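Speaker notes, local history evening, 2018-01-21

Open with the militia list. Pause. Let them find their own surnames.

The Jultovmont company mustered every August, on the flat ground by the mill. 2,956 acres in the parish and they picked the only bit that flooded. Captain Chaudhary's order book survives. Most of it is about hats.

Next: the march to Unance. 40 men set out to put down a riot over toll gates. They got as far as the inn. The riot had ended the day before – read the innkeeper's bill aloud, slowly, including the goose.

The chapel dispute. Keep this short, there are descendants in the second row. The elders split over who should hold the key, and for 20 years there were two keys and two locks.

Credit Halina Laskowska for the transcriptions. She disagrees with me about the goose. Say so before she does.

Finish on the captain's letter asking for his back pay. He was still asking when he died. Questions – ten minutes, and no family trees.
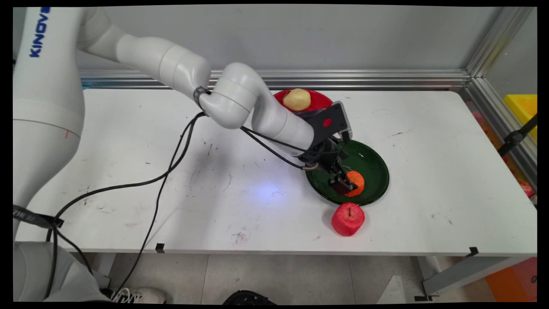

1 min read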